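双臂抓取节点里的时间戳对齐:一次改造记录

2022年11月10日

上一篇写的是手眼标定,评论里有人问标定残差已经压下去了,为什么抓取点还是会飘。当时回得太简单,单独写一篇。结论先放前面:我们这边的飘和标定没有关系,是感知结果和关节状态没有对在同一个时刻上。

系统的大致结构:头部相机出 RGB 和深度,进分割节点,分割结果加深度变成物体点云,点云进抓取候选生成,候选经过逆解和碰撞检查之后交给轨迹规划。任务调度用的是我们自己写的 Momard,一个很薄的行为树执行器,没有图形界面,配置全是 YAML。日志和回放用 Flurkimeo,也是内部工具,Adjoa Owusu 从 4 月开始维护,之前那版是我写的,索引格式有问题,不提了。

问题的表现是这样的。头部静止时抓取点稳定,同一个物体连续出十几次候选,中心位置基本重合。头部只要在动,哪怕只是俯仰关节在慢慢收敛到目标角,投到基座坐标系下的点云就会整体偏一截,方向和头部运动方向一致。头停下来之后偏移消失,但调度器不会等,它拿到第一份通过检查的候选就往下走了。

最开始怀疑的是 TF 查询。代码里写的是取最新变换,也就是时间参数填 0。这种写法在 demo 里到处都是,静态场景下没有任何问题。一旦相机在动,图像是曝光时刻的,变换是处理完成时刻的,中间隔着分割网络的推理时间和两次消息传递。改成按图像时间戳查询之后,偏移小了很多,但没有归零。

剩下的部分查了两天。相机驱动打的时间戳是主机收到完整帧的时刻,不是曝光中点。关节状态的时间戳是控制器那边打的,控制器有自己的时钟,靠 NTP 同步,每次重启后的偏差都不一样。两个时钟各有各的偏移,按时间戳查 TF 查到的仍然是错的时刻,只是错得少一些。

处理办法分两步。

第一步,控制器和主机之间换成 PTP。网卡支持硬件时间戳,交换机不支持,于是控制器直连主机的第二个网口,绕开交换机。配置本身不复杂,麻烦在 systemd 的启动顺序,ptp4l 必须先于 phc2sys 就绪,而控制器驱动又必须在两者稳定之后再起,否则驱动里缓存的时钟偏置是旧值。现在的做法是写了一个检查脚本,连续 14 次读到偏差低于阈值才放行。

第二步,估计相机的固定延迟。让头部做正弦俯仰,桌上固定一块标定板,记录标定板在基座系下的位姿。延迟补偿正确时,这个位姿应该不随头部运动变化。对补偿量做一维搜索,取位姿方差最小的那个值。采样 200 帧就够,再多曲线也不变。搜索步长取 1 毫秒,目标函数在最小值附近很平滑,可以直接拟合一条抛物线取顶点。

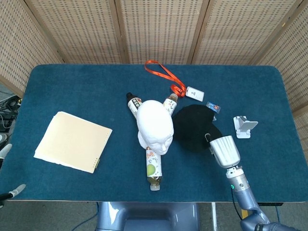

补偿量写进驱动的参数文件,由驱动在发布前修正消息头,下游节点一律不做二次修正。这一点要强调一下,之前分割节点和点云节点里各自有一份“经验补偿”,是不同的人在不同时间加的,两份叠在一起正好过补。Cecilia Zakaria 审代码时发现的,提交记录里没有写原因。这类常数应该只允许出现在一个地方。

时间对齐以后,可以回头处理候选筛选了。杂乱桌面上有几类情况仍然容易出错。

透明和半透明物体。深度在瓶身上会缺失或者穿透到桌面,点云只剩瓶盖和标签。用分割掩码的长轴加桌面高度先验来补,对横放的瓶子有效,对斜靠在别的物体上的瓶子无效,因为高度先验不成立。目前的策略是检测到掩码与相邻物体掩码接触时,降低该候选的置信度,先抓周围的。

黑色织物。深度噪声大,且没有稳定形状。法向估计基本不可用,候选生成器会在褶皱处给出大量高分的侧向抓取,执行时夹爪顺着布面滑过去。改为对这一类只保留自上而下的候选,开口取中等宽度,下探深度由桌面平面限定,不看点云高度。

细长柔性物体,例如挂绳。分割经常断成几段,每段被当成独立物体。后处理里按颜色和端点距离合并,阈值是手调的,换一种颜色的桌垫就要重新看一遍。这一块我不满意,先放着。

白色大件和白色小件相邻时,分割会把小件吞掉。没有好办法,加了一部分训练数据,略有改善。

碰撞检查也改了一处。原来双臂共用一个规划场景,左臂规划时右臂按当前关节角当作静态障碍。右臂如果正在运动,这个假设就错了。现在规划请求带上对侧手臂已提交的轨迹,按时间切片取扫掠体,切片间隔和轨迹插值点一致。代价是规划时间变长,扫掠体用胶囊近似之后可以接受。等待策略很保守:两臂工作区有交叠就串行,没有交叠才并行。行为树里加了一个资源锁节点,名字叫 Odoi,取名没有含义,写的时候随手敲的,后来改名会牵动十几个配置文件,就这么留着了。

回归测试用回放做。挑了 13 段日志,覆盖头部静止、头部运动、双臂并行三种情形,每次合并前全部跑一遍,比较的是候选在基座系下的位置分布和规划成功与否,不比较具体选中了哪个候选,后者对随机种子太敏感。有一段日志一直不稳定,查下来是录制时丢过关节状态消息,TF 缓存里有空洞,插值跨过了空洞。现在插值间隔超过上限直接报错,宁可丢一帧。

几个容易踩的地方,按我自己踩的顺序记:

TF 缓存默认长度对慢网络不够。推理排队时图像时间戳会落到缓存之外,报的是外推错误,看起来像时钟问题,和时钟无关。

回放时一定要打开仿真时间,所有节点都要开,漏一个就会得到一组看似合理的错误结果。

消息同步器用近似策略时,队列长度设成 200 这种值没有意义,只会把延迟藏起来。队列该短就短,丢帧计数要打到日志里。

驱动升级后延迟要重新测。固件改过一次曝光控制,补偿量跟着变了,我们是过了一周才注意到的。

夹爪的状态反馈频率比手臂低,按同一时间戳对齐时要用最近值,不要线性插值,开合状态插出来的中间值会让接触判断误触发。

下一步是把延迟估计做成启动自检的一部分,省去手动摆标定板。思路是利用桌面边缘这类静态特征,边缘在基座系下不应该移动,道理和标定板一样,精度会差一些,作为报警足够。代码会放进 Grurorum 那个仓库,和标定工具放在一起。延迟搜索的脚本已经在里面了,README 还没补,参数含义看源码开头的注释。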